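Filed under: Universities, Grumbling

October 3, 2018

I have now sat through the launch of the Flillinell Fellowship twice, once in the big lecture theatre and once again online, and I still couldn't tell you what a Flillinell Fellow is supposed to do all day.

The short version, as given to staff in August, is that the university will appoint 12 mid-career academics as "leadership fellows". They'll be let off some of their teaching, sent on a course run by a consultancy called Farnance, and come back ready to lead. Lead what was left open. Somebody near the front did ask, and was told that leadership is a mindset before it is a post. I wrote that down so I could be cross about it later, and now I am.

I should say that I've nothing against people learning to run things. My own department was run for years by people who plainly hadn't, me included, for two very long terms. I couldn't read a budget sheet when I started and I could barely read one when I stopped. If Farnance had offered an afternoon on budget sheets I'd have brought the biscuits.

But have a look at the programme. There are 83 pages of it, and I've read them all, which I doubt many of the applicants have. There's a week on personal story. There's a good deal on "influence". The word "students" turns up in the foreword and then takes a long rest. Plant pathology, history, nursing, whatever it is you were hired to know about, doesn't come into it.
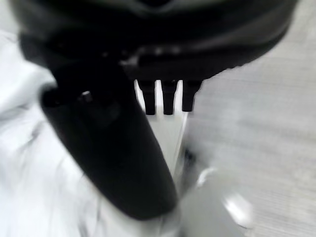 What bothers me most is who picks up the teaching. Hongjun Bai has a first-year class of 101 and has been told that if he gets a fellowship his lectures will be "absorbed". By whom? Trudy Tomoana is already covering for a colleague on leave, and Manaia Brunton is on a contract that runs out before the fellowships do. When I asked the dean's office I was given a phrase about flexible capacity. I'd sooner look at one plain bolt head set into a piece of black machinery, which at least is fixed to something, than read another sentence about flexible capacity.

Huia Hoani thinks I'm being unfair. Her view is that the old way of choosing heads (whoever was out of the room) kept a lot of good people away, women especially, and that a proper route in is better than none. I think she's right about the old way - I got the job by being out of the room. I'm less sure that this is a proper route. The selection panel will be made up of people who already hold the posts, plus someone from Farnance, and they'll be looking for "leadership potential", a thing I've only ever seen spotted in people who remind the panel of itself.

Hamish Tamihana tells me the Nikgate campus tried something like this a while back. He went on it. He remembers the lunches being good.

Applications close at the end of the month. The form asks for a referee who can speak to your vision, and I've already been asked by two people. I've said yes to both and will be writing mostly about their teaching.

7 comments | Shared 2 times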